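Open day at Staltport

21 August 2018

My cousin works in the office of Staltport, and since January she has been telling me that I must come when they open the doors. So I took the early train, 2 hours with one change, and I arrived before the coffee was ready.

The program had 11 stations. I will not write about all of them. At the Pemico table there was a long talk about batteries, and I understood maybe half. I was more interested in the small room at the end of the corridor, where Elfriede Mühlbauer was showing the simulation work on a big screen. She speaks slowly and clearly, for which I was grateful.

Her group lets the arm practice in a computer before they try anything with the real one. The day's task was to handle a cup standing close beside another cup. I asked why this should be difficult. She answered that a person feels the second cup with the side of the hand and moves a little, without thinking, and for a program this must all be learned. A visitor behind me wanted to know how many attempts they had made with this table. She looked it up: 637.

She was kind enough to give me some pictures from the simulation for my blog.
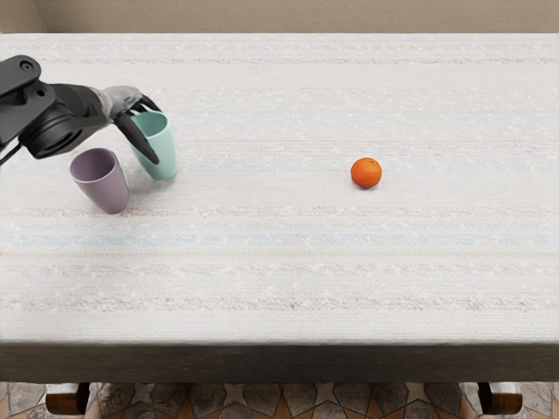
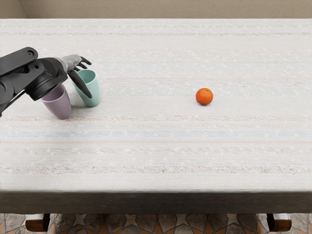
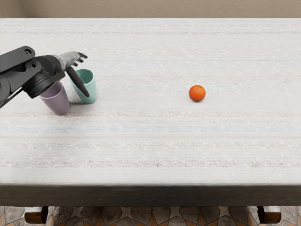
The mandarin, or whatever small orange fruit it is, stands away from the cups in all three.

What I asked her afterwards

I had written my questions on a paper, because in English I forget them when I am nervous. The first was if the tablecloth is important. I liked it very much, with its pale stripes, it looks like something from my aunt's kitchen. Elfriede said that they change the cloth and the floor from time to time, so that the program does not get used to only one table.

The second question was about the fingers. She told me that in her opinion the thumb is the hardest part to plan, and she held her own hand around a paper cup to explain it. I have tried the same at home since then with two glasses, and I agree with her.

My third question, about the price, she did not want to answer.

After that I went to the Nornent station, where I waited a long time for a demonstration and then had to leave for my train. If you go next year, take the early tour. They expected 300 people, and after lunch it was hard to see over the shoulders. The soup was good.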